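Section 2. Setting up the sorting bench and stringing split rings

Applies to the Ulldale ring rod, 249 mm, clear plastic, and to loose split rings in plain metal or colours. The rod is the only part you really need. The rest of the Ulldale bench kit is nice to have, and I would hold off buying any of it until you have strung one batch on whatever table you own.

2.1 The bench

1. Pick a hard, smooth top. Ours is white with a grey marble pattern, and it has flowered wallpaper on the left, back and right. The walls stop rings from rolling away. The flowers are a matter of taste.

2. Wipe the top with a damp cloth and let it dry. The Sani wipes that come with the kit claim to leave no film. Try one in a corner before you believe it.

3. Leave the middle of the top clear for the rod and keep your spare rings somewhere else.

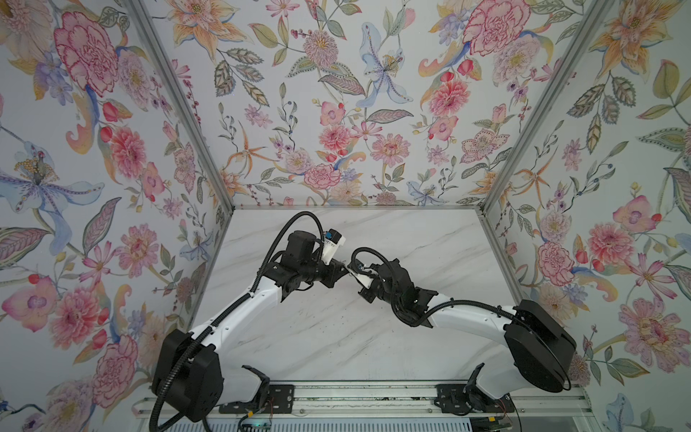
2.2 Sorting before stringing

4. Tip out a small handful at a time. The Grolletti leaflet says the whole bag can go on the bench at once. I have tried it, and spent the evening picking rings out of each other.

5. Pull out anything that isn't a plain silver ring: coloured rings, tags, odd bits of packaging. Green ones are easy to spot on a white top. Silver ones against grey veining are not, so run your palm over the surface when you think you are done. 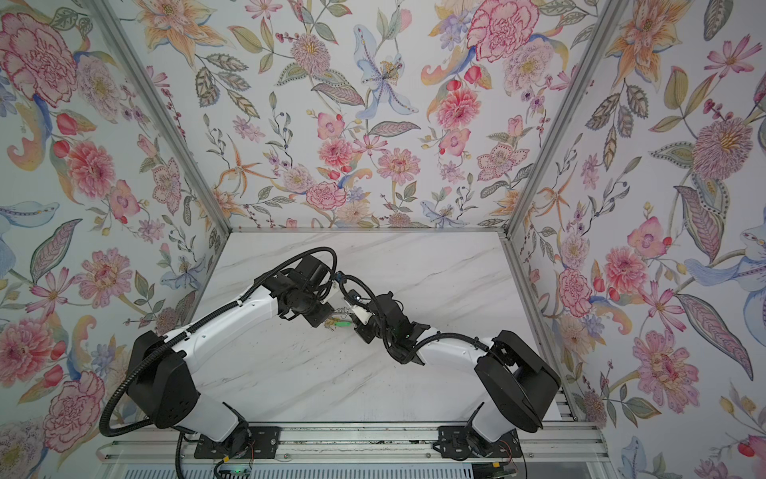 6. Check each ring for a gap. If you can slide a fingernail between the coils without pushing, put it aside. "Self-closing" is printed on the Voltow bags and I have yet to see a sprung ring close itself.

Note: A bag is sold as 53 rings. Count it if the number matters to you, and do that now while they are still loose.

2.3 Tangles

7. Lay the knot flat and find a ring on the outside. Split rings can work their way into each other's coils, and pulling harder only drives them further in.

8. Hold the rest of the bunch down and turn the outer ring slowly until its open end comes round to the place where it is caught. Ease it off and go on to the next.
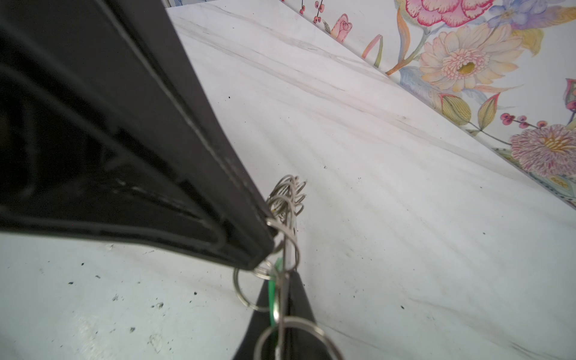 9. If a tag is threaded through the bunch, take it off last. It gives you something to hold, and the narrow plastic ones snap when twisted.

Caution: Don't pry rings apart with a knife. The packet suggests a "flat blade" and doesn't say what sort. A plastic opener does the job and won't mark the bench.

2.4 Stringing the rod

10. Lay the rod on the bench at a slant, with one end toward you. Feed rings on from the near end, one or two at a time.

11. Slide each lot along before adding more. They will bunch up at the ends whatever you do. The leaflet shows them evenly spaced like curtain rings, and I can only suppose somebody glued them.
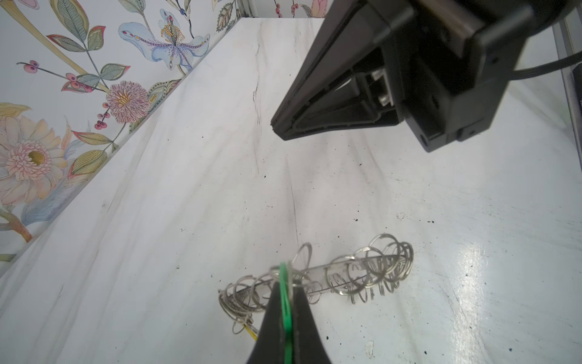

12. Put coloured rings on last if you use them as dividers. One between sizes is plenty.

13. Lift the rod by both ends and keep it level. The end caps are sold separately, and at 2 dollars a pair they are the one extra I would pay for.

14. Store it flat in a drawer. For hanging the rod on a wall, see Section 3, and read the note on screws first.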